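帽子の仕分けにアームが入って変わった作業、変わらなかった作業

最終更新:2026年3月
シェア 65 コメント 4

Kadenの返品処理で、帽子の一次仕分けを双腕アームに任せる運用に切り替えた。対象はTarnportの作業場の一ラインのみ。導入の経緯は前回書いたので省き、作業内容と人の配置がどう変わったかを記録しておく。

切り替え前の手順

返品された帽子は箱から台に出し、素材と色で分けてトレイかワイヤーバスケットに入れる。その後に検品、ブラッシング、再包装が続く。ラインは4人で回していた。一次仕分けは一人が立ちっぱなしで担当し、午前と午後で交代する。判断は単純だが、腕を伸ばす動作が多い。肩の不調の申告はこの持ち場に偏っていた。

処理量は、慣れた人で1時間に74点。アームは現状65点で、人より遅い。この差は導入前から分かっていたので、止まらずに動く時間の長さで埋める計画になっている。休憩と交代の空白がなくなるため、一日の合計ではほぼ並ぶ。

把持の問題

帽子は掴みにくい対象である。つばは比較的硬く、クラウンは柔らかい。掴む位置によって持ち上げた後の形が変わる。

つばの先端を挟む:姿勢は安定するが、台に伏せた状態では指が入りにくい。アーチの下に隙間があれば入る。
クラウンの頂点を挟む:位置は見つけやすいが、生地が寄って形が崩れる。置いた後に向きが定まらない。
縫い目の重なりを挟む:滑りにくい。ただし重なった別の帽子を一緒に拾うことがある。

現在はクラウン優先で、失敗したらつばに切り替える設定にしている。Svitlana Prokopenkoが最初に組んだ手順では逆だったが、伏せた帽子での空振りが続いたので入れ替えた。デニムは厚みがあるため二枚取りが出やすい。薄手の生地は把持力を下げないと跡が残る。この値は素材ごとに持たせていて、更新は手作業である。

色の判定にも癖がある。ベージュの帽子は木の天板との差が小さく、輪郭の検出が不安定になる。天板にシートを敷く案が出たが、指先がシートを引っかけるので見送った。代わりに手首側のカメラで近くから撮り直し、二回目の判定を優先している。透明トレイは縁の反射を誤検出するため、位置を固定値で与えている。トレイを動かしたら再登録が必要で、これを忘れるのが今のところ最も多い停止原因である。

人の側の変化

一次仕分けの担当はなくなり、代わりに「台の準備と復旧」という持ち場ができた。帽子を台に広げ、重なりをほどき、止まったら直す。Songül Tatlıが主に受け持っている。本人の評価は、体は楽になったが中断が増えた、というもの。検品をしていても停止音で呼ばれるので、作業の区切りを自分で決められない。これは処理量の表には出てこない負担で、復旧の呼び出しを検品担当に兼務させた配置が悪いと私は考えている。

Amr Sqalliは再包装に移った。仕分けの段階で汚れや縫製不良に気づいて横に除けていたのは主に彼で、その工程がなくなった分、不良が後段まで流れてくるようになった。手順書には「仕分け」としか書かれていなかった作業に、事実上の予備検品が含まれていたことになる。置き換えの見積もりではこれを落としていた。4月から、検品の前に目視だけの短い確認を戻す。

人員は減らしていない。ただ、新しく入る人が帽子の素材を覚えるのに使っていた持ち場が消えた。以前は仕分けを一通りやらせれば、生地の違いは手で覚えられた。今は検品に入ってから教えるので、その時間を別に取っている。アームが動いている時間に教えるのは難しく、始業前に回した。

調整中の作業台

灰色系の布ものをグリッパーで扱っているところと、手首側から見た台の様子。
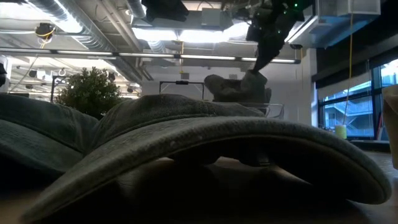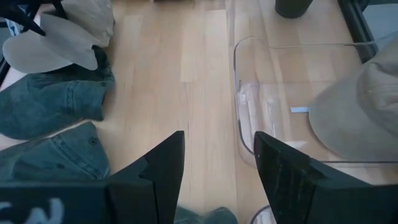

残っている課題

・トレイの再登録忘れ。位置が登録値とずれていたら起動しないようにする。マーカーを貼る場所は未定。
・二枚取りの検出。重量で見る方式を試したが、薄手の二枚と厚手の一枚が区別できない。
・復旧の呼び出し。専任を置くか、停止をまとめて処理するか。後者なら待ち時間が延びる。Songülは後者を希望している。
・速度。把持力の切り替えで待ちが入っており、ここを詰めれば1時間70点超は見込める。ただし台の準備が追いつかなくなるので、先に人の側の配置を決める。

Puvdaleの作業場にも同じ構成を入れる話が出ているが、あちらは帽子以外の小物が混ざる。素材ごとの設定値はそのままでは使えない。予備検品の工程だけは最初から手順書に入れるよう、Signe Ásgeirsdóttirに伝えてある。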